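Ticket 1741: Kitchen play set, items missing from put-away check
Opened: Jul 19, 2023
Product: Wamer kitchen play set, boxed
Site: Zallthorpe
Status: Open, waiting on parts 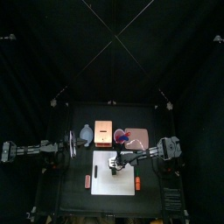

Layout on the black table, cutting board in front, containers along the back.

Problem as reported
The set does not match its contents card after put-away. The card was reprinted in January and the shelf labels were not changed at the same time, so two lists are in use. The site asked which list is right and whether the carrot belongs to this set or to the vegetable set from Flisa.

Checked so far

1. Cutting board. White, correct for this set. The old list calls it "board, small" and the new one calls it "chopping board." Same item. No action.

2. Carrot. Orange with a green top, standing to the right of the board. The new card lists a carrot and the old one does not. Went with the new card. The carrot stays.

3. Pink block. Small, rectangular, to the left of the board. Not on either list under that name. The new card has a line for "butter," no color given. Asked Wamer if this is the butter. No answer yet.

4. Pink cup. Listed as "cup, pink" on both. The red and blue toy utensil is kept in it. The old list has the utensil on its own line in the drawer section, which is why it was marked missing twice. Changed the shelf label to read "cup with utensil."

5. Copper-colored box. Pinkish copper, reddish base, dark slot in the top. The site logs it under part 1272. That number belongs to a storage tin in the Jireš catalog and has no slot. Removed the number from the log and left the line blank — please do not fill it in from memory.

6. Light blue scoop-shaped container. At the left end of the back row. It was filed with the bath toys at the last put-away. Moved back to the kitchen list.

7. Pink square tray. Present. A clear curved plastic piece is sitting on it. The new card has "tray with cover" as one line. Could not confirm that the clear piece is the cover, so the line is marked partial.

Still open
- Butter line, see item 3.
- Whether the clear piece goes with the tray. Someone at the site needs to try it and write the result here.
- Correct part number for the copper-colored box.

Workaround until closed
Use the new card only. Take the old list off the shelf and put it in the ticket folder. Do not throw it out, as the drawer section is still needed for the second set. At put-away, set the containers in a row at the back and the board in front, then check from left to right. Clear pieces are easy to miss against a dark surface, so check the tray by hand before closing the box.

If something is missing after that, add a line to this ticket and leave the box unsealed. New tickets for the same set will be merged into this one.

Update
Wamer replied on the card question only. The new card is the right one for boxes with a 6 on the end label. Boxes with a 9 use a different card, which they are sending. Our box has a 6. Items 3 and 7 not answered, asked again.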